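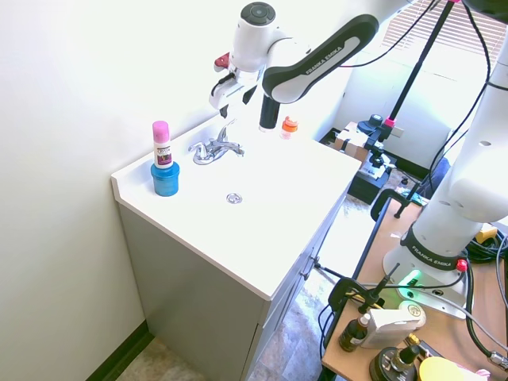

## Encimeras, tomo baño

En Dultix llevamos tiempo publicando superficies horizontales. Primero fueron mesillas de noche, después repisas de cocina, más tarde aquel álbum de recibidores que generó más correos que ningún otro, casi todos de gente ofendida por el nuestro y muy satisfecha con el suyo. Faltaba el baño, que es donde una casa dice la verdad a las siete de la mañana.

La norma de la galería sigue siendo la misma: no se ordena para la foto. Si el bote está encima de otro bote, se queda encima de otro bote. Se admiten manchas, gotas, gomas del pelo y cepillos que deberían haberse jubilado en diciembre. No se admiten velas aromáticas colocadas cinco minutos antes, y las reconocemos enseguida porque tienen la mecha blanca.

### Mueble gris claro, encimera blanca

**La torre.** Botecito de tapón rosa, con etiqueta blanca y dibujos morados, subido a un tarro azul. En el gremio lo llamamos urbanismo vertical. Empieza por falta de sitio, sigue por costumbre y termina en el desagüe un lunes cualquiera, aunque eso ya es cosa de cada hogar.

**El exiliado.** Otro frasco pequeño, translúcido, de tapón naranja, vive solo al fondo a la derecha. Toda encimera tiene uno. Es el que se aparta al limpiar y ya no vuelve, el que sobrevive a dos mudanzas con un dedo de contenido dentro. Si sabe usted qué lleva el suyo, enhorabuena, pertenece a una minoría.

**El grifo.** Cromado, de caño curvo y con palanca. Lo celebramos. Después del álbum de hostales recibimos tantos grifos de diseño sin instrucciones que una palanca que parece una palanca nos emociona un poco.

**El borde.** Redondeado por delante y algo levantado por detrás. El de atrás es un invento modestísimo que impide que las cosas se cuelen hacia la pared, y que sale a relucir solo cuando falta. Nuestra antigua encimera no lo tenía. Al desmontarla apareció un patrimonio en horquillas.

### Del blanco y sus consecuencias

El blanco en el baño divide a esta redacción. Una mitad sostiene que da luz; la otra mitad es la que limpia. Con una ventana generosa, la encimera se pone tan clara que cuesta distinguir si hay polvo, argumento que la primera mitad usa con total descaro.

El gris claro del mueble nos parece más diplomático. Combina con toallas de cualquier color, incluidas las que regalaron en una boda y nadie se atreve a tirar. En los foros de Sturnotus hay un hilo entero sobre grises de baño, con 3.562 respuestas la última vez que miramos, y seguimos sin saber cuál es el gris bueno. Sí sabemos cuáles son los malos, porque los hemos comprado.

### Lo que estamos buscando

Para la próxima tanda nos interesan sobre todo:

- Torres de tres pisos o más. La marca de la casa la tiene el baño del hostal Saithong, con un jabón, un vaso y un segundo jabón, y nos gustaría verla caer.
- Tarros sin tapa y tapas sin tarro, a ser posible del mismo domicilio.
- Esquinas del fondo. Las delanteras las cuida todo el mundo.
- Encimeras de bares. La del Beto ya la tenemos, repetida, y con la misma pastilla de jabón en las dos ocasiones. Más fina en la segunda.

No hace falta una cámara buena ni un baño grande. Hemos publicado lavabos de alrededor de 50 centímetros en los que cabía una droguería completa, y encimeras larguísimas con un solo cepillo en el centro, que dan bastante más miedo.

### Cómo enviar

Una foto por baño, con una línea de texto que diga algo del mueble o de lo que hay encima. Las descripciones tipo «espacio de bienestar» se devuelven. Si el frasco misterioso tiene nombre familiar («el de la abuela», «la cosa esa de los pies»), inclúyalo: es justo el dato que se pierde al hacer limpieza.

Los envíos se revisan por orden de llegada, salvo que traigan una torre muy buena, en cuyo caso nos saltamos el orden sin ningún remordimiento. Tardamos en contestar unas 3 semanas. Entretanto, no toque nada, que luego llega la respuesta pidiendo otra toma con más luz y la encimera ya está recogida. Nos ha pasado con dos candidatas magníficas y aún no lo hemos superado.

Álbumes anteriores: *Mesillas*, *Repisas de cocina*, *Recibidores* (comentarios cerrados), *Hostales*. En preparación: *Encima de la lavadora*.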